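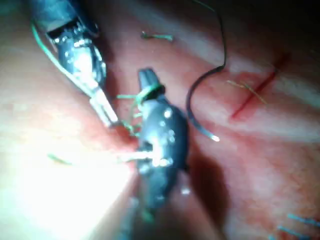
Re: thread offcuts, pads, and who ordered what

Sorry for the slow answer, typing this between sessions so it'll be short. Quoted bit first.

> Has anyone else gone off the green thread? We bought a box of 100 from Edetti in May and it tangles the minute you try to wrap it. Our beginners lose half the hour picking loops off the tip of the instrument. The black seems to behave better but it's dearer. Also, are people getting more than one go out of a practice pad, or do you chuck it once the incision's been used? Ours look pretty ordinary after a single afternoon - bits of thread all over.
>
> And does anybody have a supplier for pads other than Statum? Freight is killing us.

Green vs black. We keep both. Green is easy to see on the pink-red surface, which matters a lot for people in their first month. Yes it tangles. What helped here was cutting it shorter before they start, a hand's length, no more. Long tails loop round the tip on the second throw and then everyone pulls, which makes it worse. If it's looped, stop, slacken off, lift the loops away one at a time. Don't yank. I say this 30 times a session.

Black holds a curve once it's off the packet and some people hate that. I don't mind it, the end sits up where you can grab it. We only hand it out after they can do a clean knot in green.

Pads. We get several goes out of each. One straight incision, work along it from one end, then start a new one parallel, a thumb's width over. When the surface starts tearing at the stitch holes it goes in the warm-up bin, for wrapping practice only, no stitching. Pick the offcuts off between people!! Little green bits get left lying everywhere and the next person grabs one thinking its their tail. We've got a strip of masking tape on the bench, sticky side up, dab and done. Fine yellowish strands are the worst for this, so easy to miss if they're lying across the cut.

Suppliers. We moved from Statum to Khondokar last year. Pads a bit softer, colour a shade paler, fine for our purposes. Minimum order was the catch so we went halves with the Flisiteck group and split the carton. Thread we still get from Edetti, 2,000 m on the bulk spool if you don't need it pre-cut, there's a 3,000 m one too but we'd never get throught it.

Happy to post you a couple of the Khondokar pads to try, send me an address off-list.

Got to run, next lot are at the door.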